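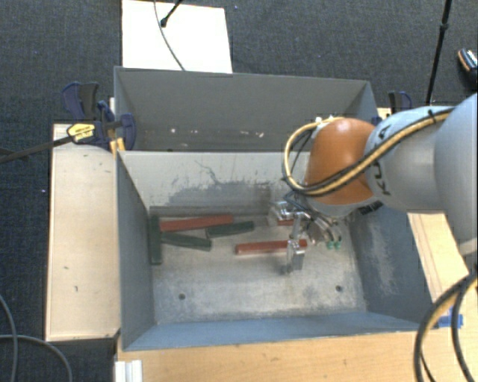
Chapter 4

Selling Spirits Through Distributors

A spirits company rarely sells a bottle to the person who drinks it. Between the distillery and the glass stand a distributor, a retailer or bar owner, and often an importer as well. Each of them buys for its own reasons and each takes a margin. Much of the trade's handling has been given over to equipment, but the choice of which brands a distributor will carry is still made by people, usually in a meeting that lasts less than an hour. This chapter is concerned with that choice and with what follows from it.

Students who have read Chapter 3 will remember the case of Illden, a small gin producer that spent most of its first marketing budget on advertising to consumers. Demand rose in the areas where the ads ran. Sales did not, as few stores there had the gin on the shelf. The company had created what the trade calls pull without having any push behind it. When it later signed with a regional distributor, it had no money left to support the launch.

The opposite mistake is just as common. Bandus, a rum brand, offered its distributor a generous discount on the first order and shipped 104 cases in March. The producer recorded the shipment as a sale, and in accounting terms it was one. In the following quarter the distributor ordered nothing. Most of the rum was still in its warehouse, and the sales team had moved on to other products. The number that matters in this business is depletions - the cases that leave the distributor's warehouse for stores and bars - and a producer who watches only shipments will learn of a problem late.

How a distributor sees a brand

A distributor's sales representative may carry several hundred products and visit 8 accounts in a day. In each account there is time to talk about a few items. A new brand competes for those minutes with large brands that pay bonuses to the sales team, and with other new brands that arrived the same month.

Zerrin Polat managed the spirits portfolio at the distributor Kozan before she began teaching. Her advice to producers was to prepare for the first meeting by working out the distributor's profit per case, then the retailer's, and only then their own. Many producers came to her with a good story about water and grain and could not say what their bottle would cost on the shelf. A 30 percent margin for the distributor is used in the worked problems in this chapter. Actual margins vary by state, by category and by the size of the brand.

Contracts also need attention before signing. In some states a distributor cannot easily be dropped once it has been appointed, even if it sells very little. Section 4.3 covers these franchise laws and the terms a producer can still negotiate, such as minimum orders and the length of the first period.

What this chapter covers

Section 4.1 sets out the three-tier system and the reasons it was adopted after Prohibition. Section 4.2 explains how a price is built up from the distillery to the shelf, with tax at each stage. Section 4.3 deals with contracts. Section 4.4 follows Nonar, a producer of herbal liqueur, through its first year with a new distributor, and includes the monthly depletion reports. You will need those reports for the problems at the end of the chapter, so keep a copy at hand.

Key terms: depletion, shipment, pull, push, three-tier system, franchise law, account, portfolio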